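Pokcombe museum opens ceramics and painting show by Mekdes Woldemariam

2021-06-24

The Pokcombe Museum of Art has opened an exhibition of paintings and ceramic work by Mekdes Woldemariam, her first show in the city and the largest gathering of her work to date. It fills both ground-floor galleries and the corridor between them, and it stays up until the museum closes for its winter rehang.

The exhibition is called Tefera, after the street where the artist grew up. Most of the paintings are interiors: kitchens, landings, the back rooms of shops. People appear in them with their backs turned or their faces bent over some piece of work. The ceramics are newer. Woldemariam began making them after a residency at the Skemura kiln studio, where she had planned to stay six weeks and stayed through to March of the following year.

"I went there to paint," she said at the press preview. "They gave me a table next to the clay store and I kept putting my hands in it."

Curator Francine Fortin made the selection from the artist's studio and from private lenders. The museum borrowed nine paintings from a single collector, Silvan Schwaiger, who bought his first Woldemariam canvas when she was still a student and has lent to the museum before. Three of the nine have not been shown in public.

Fortin has hung the paintings low, with the center of each canvas at the eye level of a seated person. There are benches in both rooms. The labels are short and give the title, year and materials. Longer texts are printed in a free booklet at the front desk, in English and Spanish, with the Spanish version by Gladys Tamayo.

The first gallery holds the early work, including the Landing pictures, a series of seven oils painted over two winters. They show the same stairwell from the same step. The light changes, and so does what has been left on the stairs — a coat in one, a sack of onions in another. The paint is thin in the first few and gets heavier as the series goes on. In the last one Woldemariam has scraped the banister back to bare canvas.

The largest work in the show, Sunday Account, hangs alone on the end wall. It is painted on three joined panels and shows a family table after a meal, with the adults talking at one end and a girl writing in a ledger at the other. The museum bought it this spring and will keep it on view after the exhibition closes.

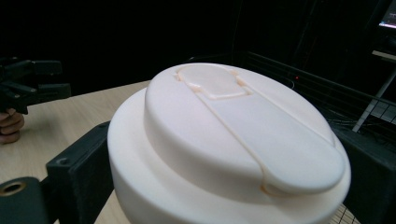 The second gallery is given over to the ceramics, all of them based on household containers and their lids. Woldemariam makes the forms at two or three times life size, mostly in white and cream slips, and leaves the surfaces unglazed. She said she was drawn to objects that are handled every day and hardly looked at, such as a round cream-colored lid in two tiers, the upper one narrower than the lower, with a long pill-shaped panel raised across its top. Enlarged and set on a plinth, she said, a shape of that kind starts to look like a building. Visitors may walk between the plinths but are asked to leave bags and coats at the desk.

A smaller group of drawings lines the corridor. They were made in pencil on the backs of delivery slips from her uncle's grocery, and several still carry his handwriting. Fortin said the drawings were the last thing added to the checklist and the hardest to frame, as both sides needed to be visible. The museum's workshop built hinged mounts for them.

The opening drew 598 visitors on its first day under the museum's timed-entry rules. Museum director Wilmer Urrego said advance bookings had reached 3315 by the end of that afternoon. "People have been waiting to come back into the building," he said. "We wanted the first thing they saw to be new to Pokcombe."

Some of the funding came from the city's arts office, and the rest from admissions income and a private gift. The museum has printed 700 copies of the catalog, with an essay by Fortin and a long interview with the artist. It is sold only at the museum shop for now. A set of four postcards, all details from the Landing pictures, is also on sale.

Woldemariam will give a talk in the lecture room next month and will lead two drawing sessions for high school students. The sessions are free, but places are limited and schools must apply through the education office. The talk will be recorded and posted on the museum's website.

After Pokcombe, a reduced version of the exhibition travels to the municipal gallery in Sovurness. The Landing series and most of the ceramics will go. Sunday Account is staying behind, and its place will be taken by a new painting the artist has not yet finished.

Timed tickets can be booked online or at the front desk. Admission is free for city residents and for anyone under 18. Both galleries and the corridor are step-free, and large-print copies of the booklet are available on request.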